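Folding Flannel and Plaid Shirts So They Stay Flat

Posted 4/26/18 in Laundry and Closets

Flannel is bulky and it grabs onto itself. A stack of flannel shirts will lean, slide and come apart long before a stack of T-shirts does. Most of the trouble comes from how the shirt is handled between the dryer and the shelf, so start there.

Out of the dryer

Take flannel out while the dryer is still warm. If you leave it in the drum overnight, the creases set along the button band and the collar, and those are the two places that are hardest to smooth by hand. If you can't fold right away, lay the shirts flat on top of each other over the back of a couch. Don't leave them in the basket.

Give each shirt one hard shake from the shoulders. Then pull the cuffs straight and run your thumb down the inside of the collar. Button the top button, the third one down and the bottom one. The others can stay open.

Line-dried shirts come in stiffer. Ten minutes in the dryer on low with a damp washcloth will loosen them up.

The table

Fold on a hard surface that is wider than the shirt with the sleeves out. A bed is too soft and the fabric sinks when you press on it. A kitchen table is fine once it has been wiped and dried. Check for crumbs and syrup, especially at the end where the kids sit.

A bare top works better than a tablecloth. Flannel clings to cloth, and the two will move together when you try to slide the shirt around.

Clear everything off before you start. A mug at one end always ends up under a sleeve.

Finding the corners

A shirt that comes out of the pile in a ball is easier to sort out on the table than in the air. Put it down, find the collar, and work out from there. With a dark plaid it can be hard to tell the front from the back, so feel for the buttons. Pull the fabric outward a little at a time and keep one hand on the part that's already flat.
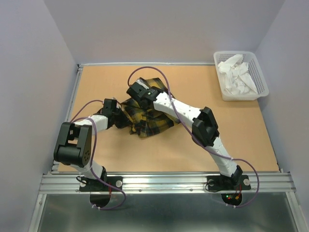 Black, green and mustard plaid, still bunched up. Spread it flat before making any folds.

Use the pattern

Plaid has the lines printed or woven right into it, so you don't need a folding board. I bought one from Stumora years ago and only use it for dress shirts.

1. Lay the shirt face down and smooth it from the middle toward the sides.
2. Pick a vertical line in the plaid about halfway between the collar and the shoulder seam. Fold the side in along that line.
3. Bring the sleeve straight down so the cuff points at the hem. If it hangs past the hem, turn the cuff back up.
4. Do the other side, using the matching line.
5. Fold the bottom third up, then fold again to the collar. Turn it over.

Press down with your forearm after step 4. It pushes the air out and the shirt ends up noticeably thinner.

If the lines run crooked when the shirt is flat, the shirt was probably cut that way. Cheaper ones often are. Go by the side seams and ignore the pattern.

Stacking and storage

Keep stacks to 6 shirts. Above that the bottom one gets crushed and the top one falls off when you close the door. Alternate the direction of the collars so the stack stays level.

A shelf 16 inches deep is plenty for a shirt folded this way. In a drawer, stand them on edge with the fold facing up. I use the plain Bivilby bins on the closet shelf, and two stacks fit in each one if you don't force it.

Flannel that gets put away for the summer should be washed first, even if it was only worn once. Body oil and food spots turn yellow over a few months and are a lot harder to get out in December than they are now. Make sure it's completely dry, seams included. The doubled fabric at the yoke is the last part to dry.

Skip the vacuum bags. They save room but the creases are terrible.

A few other notes

Pilling at the elbows can be shaved off. The Skilteck shaver is loud but does a decent job. Keep the fabric tight under it and stay away from the buttons.

Wash dark plaids inside out in cold water, with other darks, for at least the first 3 washes.

If a shirt has lost a button, put it in a separate pile before you fold it. Once it's in the stack you'll forget until the morning you want to wear it.

Worn-out flannel makes good dust rags. Cut off the button band and the cuffs first.

More in Laundry and Closets: Fitted Sheets, Sweaters on Shelves, Getting Lint Off a Black Coat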